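Who Answers for the Post? A Student Report on Notice-and-Takedown Rules
Armelle Tessier, Media Law and Society, November

When I picked this topic I thought I would be writing about free speech, and I suppose I still am, but most of my semester went into reading complaint forms. My question was a simple one to ask: when somebody tells a website that a post on it is unlawful, what should the website have to do, and how fast?

I worked with three sets of house rules. Skandetti is a neighborhood message board, Zornotis hosts reviews of local businesses, and Cordier is a small video site. All three let a person report a post, and all three say they will "review" it, a word I came to be very suspicious of by the end. Only Zornotis says who does the reviewing and gives the writer of the post a chance to reply before it comes down.

The part I enjoyed most was the complaint log. Skandetti kindly let me read a year of reports from its Ponham boards with the names removed, 1,623 of them, and I read every one, mostly late at night and with a great deal of tea. A good many had nothing to do with the law at all. People reported each other for being rude, for being wrong about parking, for selling a couch that had already been sold. Sorting these from the real legal claims – defamation, copyright, private photos – was much harder than I expected, and I changed my categories 2 times before I was happy with them.

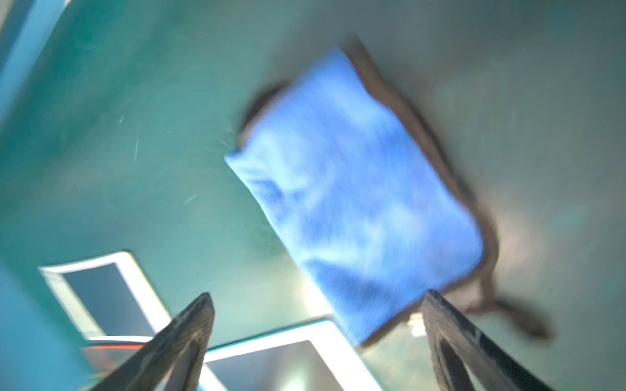

Defamation gave me the most trouble. A moderator can often tell that a song has been copied, but how is she supposed to know whether a roofer really did walk off the job? If the site is liable the moment it gets a complaint, the safe choice is to delete, and the honest customer loses her review. If the site is never liable, the honest roofer has only the writer to go after, and the writer may be anonymous.

My proposal borrows from the Zornotis rules. The site passes the complaint to the writer, who has 30 days to stand by the post or withdraw it. If the writer stands by it, the post stays up with a note beside it, and the quarrel belongs to the two of them and a court. I would make an exception for private photos, which should come down first and be argued over later.

I know there are weak spots. Thirty days is a long time for a small business in its busy season, and a class debate on exactly this point went on well past the hour (I lost, I think, though my side was very cheerful about it). I also had only one log to read, and Cordier never wrote back about theirs.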